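Wrist cam only vs wrist + fixed cam – our result on the hook task
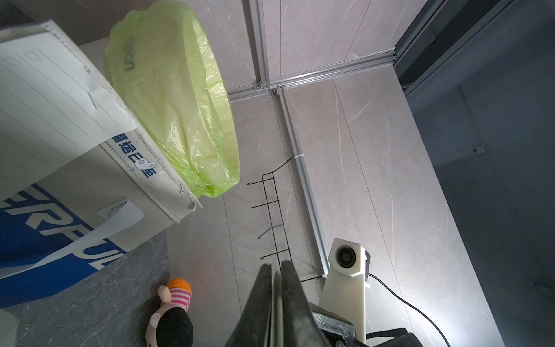
fakon_bench wrote:
Ok so quick writeup before I forget. Same policy, same demos, trained twice. Once with wrist view plus the fixed camera on the post, once with wrist only. Task is hang a small thing on the wire rack on the tiles. Wrist only got 8 out of 12. Both cameras got 5. Expected the oposite. Clutter left on the counter for all of it, plush toy included.

Florante Tolentino wrote:
12 trials is nothing. Swap three of those and you've got a different headline. Did you shuffle the order or run one policy then the other?

fakon_bench wrote:
One then the other. Yes I know.

Florante Tolentino wrote:
Then it could be the light. You've got bright light on those tiles and a cable shadow right across them. If that moved between runs the fixed view gets a worse deal than the wrist does.

jenell_k wrote:
Disagree a bit. We saw the same on Praltus in December, blinds shut, order shuffled. Extra view made it worse when demos were few. The policy latches on to whatever's in the background and stops caring about the hooks. More demos and the gap closed.

Florante Tolentino wrote:
How many more?

jenell_k wrote:
More than 2 times what we started with. Didn't find the exact point, ran out of arm time.

Angelica Soriano wrote:
Has anyone checked the post didnt shift? Ours is printed too and it creeps when the cable pulls on it. Cable ties on the rail help, up to a point. Compare a still from the first demo with one from the last trial, overlay them, takes a minute.

fakon_bench wrote:
Did the overlay. Tiny shift, few pixels, mostly at the top. Not sure it's enough to matter?

Angelica Soriano wrote:
On thin wire hooks? I'd say it is. I would redo it before putting it in the Policarpio report.

jenell_k wrote:
A few pixels shouldn't sink it if you train with random crops. Do you?

fakon_bench wrote:
No crops. Ok – rerunning both with crops on, order shuffled, blind down. Will post numbers in this thread, good or bad.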